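Telma Montecinos keeps her tarot decks in a shoebox and her notebooks on a proper shelf, and when I ask why, she laughs. "The decks I could replace! The notebooks are 11 years of my life."

Her new book, Riviere, grew out of those notebooks. It's a guide to reading cards for the house you live in, one room at a time, and I loved it from the first spread. There are 308 pages, more than 400 short readings, and not a word of Latin.

"I learned from people who wanted it to be hard," she says. "You had to fast, you had to wait for the right moon. I was raising two kids. I read at the kitchen table with the radio on, and the cards worked fine."
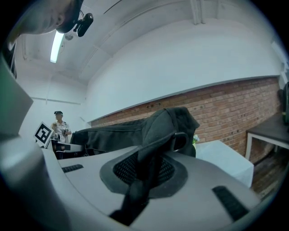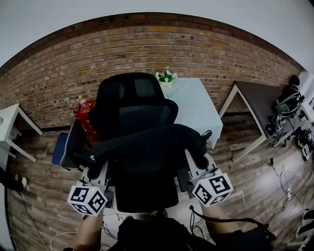
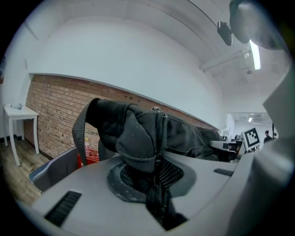 Montecinos starts every reading at the threshold, the first card laid face up for whoever comes through the door. She calls it the Vestero spread, after the street where she grew up, and it takes five cards and maybe ten minutes. The second card is for what people carry in with them and put down. "Look at the chair," she says. "Every home and every office has one with something dark hung over the back of it. That's where the day gets dropped, so that's where I lay the card." I tried it that same night and drew the Eight of Cups, and I've been thinking about it ever since.

The later chapters go further, into dreams and ancestor work, and a long one on mirrors that she rewrote three times. She was nervous about that one. "My editor wanted it shorter. I gave her four pages and then took two back."

She teaches too, a small evening class that starts up again in May, at seven. Beginners are welcome — she prefers them, in fact. "They ask what the card looks like to them. People with 20 books at home ask what it's supposed to mean."

The next book is about candles.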